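How to Hang a Pleated Curtain Behind a Work Table

I love this little project! One plain curtain behind a table hides shelves, cables, paint cans and whatever else has piled up back there, and it makes the whole corner feel calmer. You can do it in an afternoon, even if (like me) you sew badly.

What you need

A ceiling track or a rod, a pale fabric, curtain tape, hooks, pins and an iron. My table is 160 cm wide and I bought 295 cm of fabric, so there's plenty left over for folds. Skimp on the width and you get a flat sheet!

Step 1: Put up the track

Mark both ends, check them with a level, then drill. Mine runs a bit past the table on each side.

Step 2: Tape and pleat

Pin the tape along the top, stitch it down, and pull the cords until the width looks right. Tie the cords in a bow so you can let them out again on wash day. Hooks go in every 10 cm.

Step 3: Hang it and dress the folds

Start from one side and run your fingers down each pleat. I like them tight and narrow in one stretch and looser in another, but even spacing looks lovely too. Pale gray against a dark speckled tabletop is my favorite combination, with a light blue cup for a bit of color.
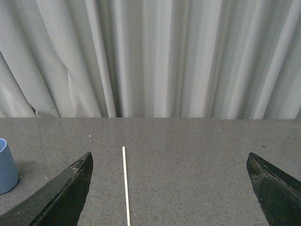
Step 4: Smooth out the bunched spots

Look along the line where the fabric drops behind the table. If it crumples there, pull the table forward a little, tug the curtain straight down and slide the table back. Stubborn wrinkles need a quick pass with a steamer, and then leave the curtain alone overnight so the folds can settle.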